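Reading Paintings, Unit 3: Still Life in the Dutch Republic
Lecturer: Lutz Harms

In the last unit we discussed portraits. Now we look at paintings which have no person in them, only things on a table. In the seventeenth century the theorists placed still life very low, under history painting and landscape. The buyers did not agree, and many painters in Haarlem and Leiden could live from it.

Please learn two terms. A "banketje" shows a laid table with food and glasses. A "vanitas" shows things that remind us of death -- a skull, a watch, a candle that has gone out. The border between them is not always clear. A peeled lemon can be a moral warning, but it can also be only a lemon that the painter wanted to show well.
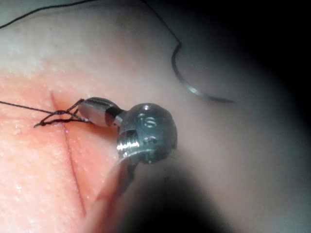
Pieter Claesz and Willem Claesz. Heda worked with few colors, mostly browns, grays and a cool green. Later, Willem Kalf preferred dark backgrounds and expensive objects, for example Chinese porcelain. Compare how each painter treats the light on glass.

For the next class: choose one still life and write 15 lines about it. Describe first, interpret after. Kaiwen Kang will collect the texts.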